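Folding Printed T-Shirts on a Felt-Covered Table

Skondoreck workshop notes, laundry and textiles section
Text: Dilani Dissanayake. Checked by Ubaldo Longo.

This page covers the flat fold for short-sleeved children's T-shirts with a large chest print. The method gives a rectangle that stands upright in a drawer or lies in a stack with the print outward. It assumes a clean, dry shirt and a covered table. The shirt used is royal blue with a pixel-style game controller and the words GAME CHANGER on the front.
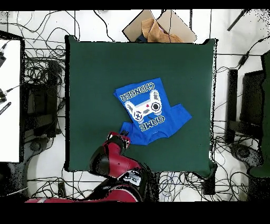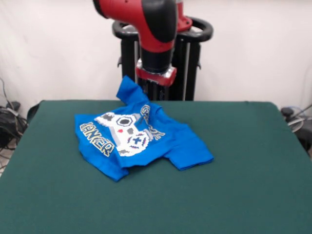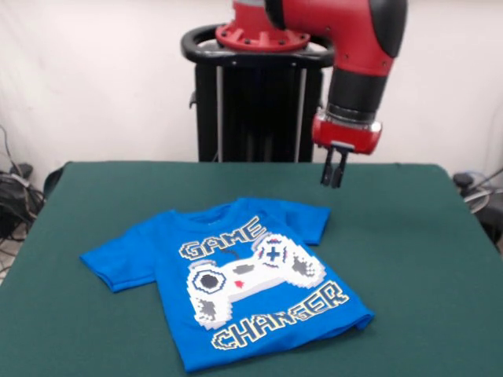
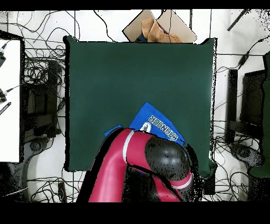 1. Prepare the surface

Use a table you can reach across without leaning on the cloth. Felt is a good covering for jersey knits. It holds the lower layer in place while the upper layer is moved, and a smooth tabletop does not. Dark green also gives enough contrast to read the edge of a blue or white garment.

Pull the felt tight and let it hang over the sides. Brush off lint before starting, especially with dark shirts. If the felt shifts when you pull a sleeve, clip it under the tabletop at all 4 corners.

2. Lay the shirt out

Hold the shirt by the shoulder seams and shake it once. Lower the hem to the table first, then the body, then the collar. Leave the front facing up for now.

Check three places:

Collar. Rib knit tends to bunch. Open it with two fingers and press it flat against the felt.

Sleeves. Pull each one outward from the cuff until the underarm seam is straight.

Hem. Look for a corner that has turned under. A tucked corner carries through every later fold and leaves one end of the finished rectangle thicker than the other.

Smooth the body from the center toward the side seams. Do not drag a hand across the print. Plastisol and similar inks grip the skin and will pull the knit out of square.

3. Turn it over

Take one shoulder and the hem corner on the same side. Lift both together and carry them across to the opposite side, so that the shirt lands face down. Repeat the check of collar, sleeves and hem.

If the shirt lands in a heap, start again from step 2. Straightening a crumpled shirt by pulling at single corners takes longer.

4. Fold the sides

Place a folding board on the back of the shirt with its top edge against the collar seam. A Bimico board or a piece of stiff card will do. Fold one side over it along the full length, sleeve included. Turn the sleeve back on itself so that it lies parallel to the side edge. Do the same on the other side, then slide the board out through the hem.

The two sides should meet or nearly meet at the center back. An overlap makes a ridge under the print.

5. Fold the length

Bring the hem up to a point just short of the collar. Fold once more for a stack. For upright storage, fold the doubled length in thirds — a small shirt may only need halves.

Rotate the bundle 180 degrees and turn it over. The top of the print should now face you right way up. If the lettering is inverted, turn the bundle on the table without opening it.

Notes on prints

A heavy print resists a sharp crease and may crack along one after repeated folding. Place the fold above or below the graphic where the size of the shirt allows it. Where it does not, leave the fold soft and keep the stack low. Meinir Voyle uses a limit of 16 shirts to a stack for plain jersey and fewer for printed.

Do not iron over the print. Turn the shirt inside out and use a low setting.

Last revised in April.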